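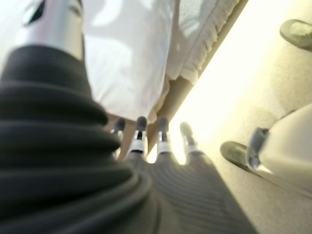 Wrist view: the hand near the hanging edge of a white cloth.

Search the help pages Search Go

Collecting examples for Gomus – frequently asked questions

How long is one example?
Up to 90 seconds. Stop sooner if the task is done.

How many do you need per task?
We ask for 54, split over 2 visits. Extra ones are welcome but are not reviewed first.

Do failed tries count?
Yes. Mark them "missed" in Grindska and leave them in the set. Do not redo them under the same number.

Can I stand near the robot?
Yes. Stay where you can reach the stop button. Feet and shoes in view are fine – faces are not.

Bright sunlight washes out part of the floor. Should I close the blinds?
No. Leave the room the way it normally is and note the light in the comments.

When do uploads get checked?
Within 24 hours, except those sent after noon on Thursday.

Who do I ask about a broken finger or sensor?
Write to the Wornent support desk and stop recording until you hear back.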